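Audio on poem pages starts over when the text size is changed
Status: Resolved
Component: Reading room / audio player
Reported by: Seon-mi Jeon

Description
On any poem page with a recording, changing the text size sends the audio back to the beginning. I was listening to "Ferry to Istach" and made the text larger at the third stanza, and the reading began again from the title. Same result with the Nolte sequence, which is long, so losing your place is a nuisance.

Steps
1. Open a poem with audio and press play.
2. Wait 15 seconds.
3. Change the text size to Large.

Expected: the reading carries on.
What I get: player goes to 0:00 and stops.

Comment 1
Reproduced in two browsers. Does not happen on essay pages, only poems. The poem template redraws the whole column so the line breaks stay put, and the player sits inside that column.

Comment 2
Tried moving the player above the column. Audio now survives the change, but the translator's note under the title lost its indent. Reverted.

Comment 3
Second try: save the time before the redraw and seek back to it after. Works on short recordings. On the Nolte sequence it lands 6 seconds early, in the middle of a line. The file is variable bit rate and the seek is a guess.

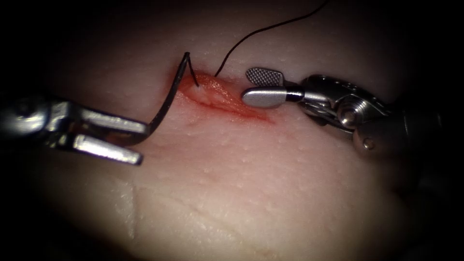
Comment 4
Re-encoded the Nolte file at a constant rate and it seeks to the right line. The archive has 2,624 poems, and 200 of them have audio from the old Prindell readings in the same format. Running the batch overnight on the Grirnov server. Originals are kept in the backup folder.

Comment 5 (Seon-mi Jeon)
Checked both poems from my report and a few of the Prindell ones. The place is kept at every text size. The pause before the last stanza of "Ferry to Istach" is still there too, which I was worried about.

Comment 6
Batch finished, no errors in the log. Closing. The missing indent has its own ticket.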